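Bendby Laundry Set – Read Me First

Last updated Nov 16, 2020

Welcome, and thank you for taking an interest in our laundry! Bendby is a collection of short clips and stills of clothes being picked up, shaken out, folded and put away, and it grew out of a plain love of folding (and a fairly large pile of T-shirts). If you want to know how soft things behave when they are lifted, bunched or laid flat, we hope you'll find plenty to enjoy.

What's in it

There are 300 clips in this release, sorted into 8 folders by the kind of item. T-shirts and other light tops take up the most room, followed by dish towels, pillowcases and a folder of odd socks that we couldn't bring ourselves to leave out. Every clip comes with a short text note giving the item, its main color and what is being done with it.

Light tops are our favorites, I'll admit. Thin knits hardly ever drape the same way twice, and one small pinch near a hem can pull the whole thing into new folds – lovely to look at, and a bit of a headache if you are trying to write down where the sleeve went.

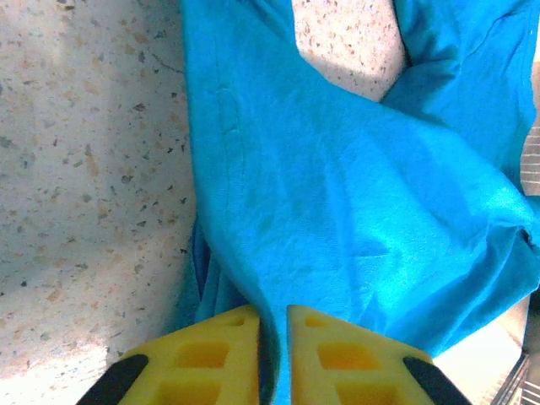 Sample still: bright turquoise cloth, pinched near its lower edge, with the folds spreading out above.

Colors and light

Please don't rely on color alone to match items between clips. A strong blue can go nearly white where the light catches it and stay deep in the folds, so the notes use the color we saw in the laundry basket.

How the folders are named

Folders with "Grullano" in the name hold single items, and those with "Pridisov" hold mixed piles. Böttcher is the name of our folding chart, included as a text file in the top folder. It covers 2 ways to fold a T-shirt, and both are used in the clips.

Known problems

A few pillowcases are filed under towels. We'll move them in the next release, once the socks are sorted out.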